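Equipment notebook, June
Planning the third cell, continued from the last entry

Picking this up again after lunch, because the Kelteck quote finally came through this morning and I want to get my thinking down while the numbers are still fresh. The good news is that the mounting hardware is cheaper than I'd feared! The less good news is that we have 3,000 left on the line for this half of the year, and the plates, the cabling and the new work surface all want a piece of it. I keep going back to the simulated room before I sign off on anything, and I'm glad I do, it has saved us from one silly purchase already (the oversized bench, see earlier pages).
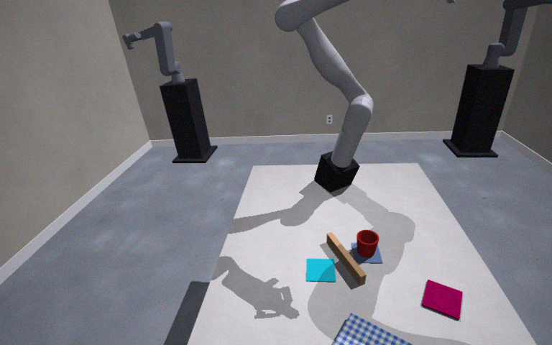

Pedestals first, then, as they're the biggest single decision. Grastumard will sell us a fixed-height one for 341, and I had more or less talked myself into buying them for every arm. But the layout I've been living with in the sim has the middle arm on a short black base right on the mat, with only the two side arms up on tall pedestals, and I've grown very fond of it. If we build it that way we need two of the tall ones, so 682, and the short base can be made from the offcut plate we already have. I'd still like somebody to check the bolt pattern before we drill, as I measured it in a hurry and wrote it on the back of a packing slip.

Now the Sondulov people. Their floor anchors come to 279 for the set, delivered, and that gives us 961 with the pedestals. I did ask whether they'd knock off the shipping if we ordered with the Cai group down the hall, and they were very nice about it and said no. So be it. Cai may want to borrow our drill template anyway, which would be a fair trade for the loan of their torque wrench.

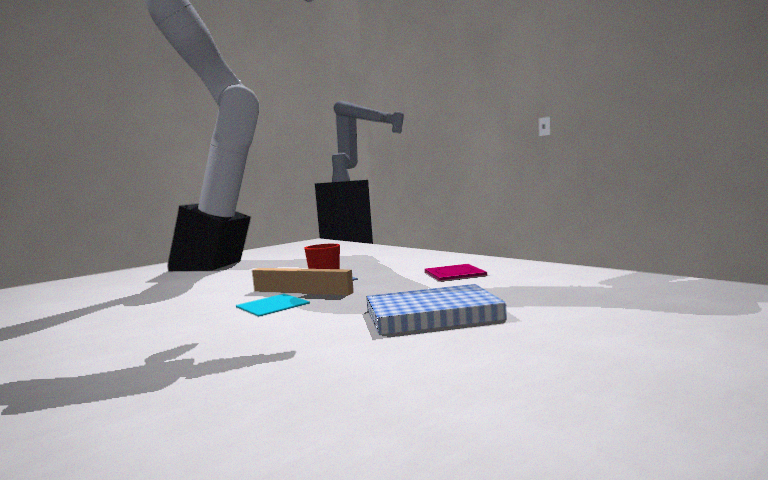 That leaves 2,039 for everything else, and I would like to keep a good part of it untouched until we know what the cabling really costs. Kelteck's cable runs are priced per meter and I have 27 meters penciled in, which felt generous when I wrote it and feels a bit tight now that I've walked the route past the door (twice, once with the tape). Let's ask for the price on a longer spool too. I've also put off the spare wrist flange, though I know a couple of you will be sad about that.

Still to do: get the anchor drawing, reply to Grastumard about lead time, and find out if the floor by the back wall can be drilled at all.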